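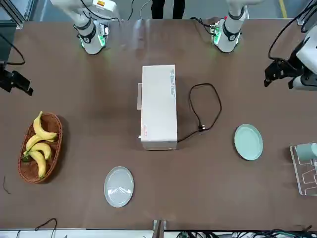

Jomar Macaraeg
September 24, 2020

Spent the last month switching my mother's house phone from the old copper line to something else. Writing it down in case anyone else has a parent who will not give up a landline. 1/15

She's had the same number for 40 years. Her church, her pharmacy and her sister in Nundton all have it. Losing the number was the one thing she would not accept, so everything below is built on keeping it. 2/

Her bill in January was $70. By August it was $138. Same line, same service, no long distance plan. I called and asked what changed. The answer was that a discount ended and a line maintenance fee began. 3/

First lesson: do not cancel the old service before you move the number. If you cancel first, the number can go back in the pool and you may not get it back. The new company asks for it while the old account is still open. 4/

You need the account number, the billing address exactly as printed, and often a PIN. My mother's account was still in my father's name. He died in 2011. That added nine days. 5/

To change the name they wanted a death certificate and a recent bill. They would take it by fax or by mail. I used the fax machine at the Vasiliauskas hardware store, a dollar a page. 6/

First request was rejected because the address said "Rd" on one form and "Road" on the other. Second request was rejected and I never got a reason. Third one went through with the same information as the second. 7/

Check what else is on the line before you do anything. Hers had the phone in the kitchen, the phone upstairs, and a medical alert pendant. The pendant was the one I almost forgot. 8/

The pendant company said their older base unit doesn't work well on internet phone service and sent a cellular one at no charge. The monthly rate went up four dollars. Ask them before the switch date, and do a test call after. 9/

Power is the other thing. The old line worked when the lights were out. The new one needs the modem and the adapter both running. I bought a battery backup. It ran both for three hours and change when I tested it. She also has a cell phone in the drawer, charged, which she does not like. 10/

Also fill in the 911 address with the new provider. It does not carry over by itself. There's a form on the account page and it took two minutes. Mine defaulted to my address in Famport, and I live an hour from her. 11/

Wall jacks: if you want the upstairs phone to work off the adapter, the house wiring has to be disconnected from the outside line at the box first. I wasn't sure about doing that, so I bought a cordless set with two handsets instead. One base by the modem, one handset upstairs. 12/

Total up front was $174. That's the adapter, the cordless set and the battery. Monthly is now $19 plus the internet she already had. 13/

A few people asked about call quality. She says it's clearer. Her sister says there's a delay. I've called both ways and noticed a small delay on some calls, none on others. Moving the adapter's cable to a different port on the modem helped a little. 14/

Still waiting on the final bill from the old company. They charged a full month after the number moved and say a credit is coming. I'll post when it shows up. 15/15

Adding one since it came up in replies: yes, the voicemail greeting is lost in the move. If there's a voice on there you want to keep, record it off the speaker before you start. We did that one first.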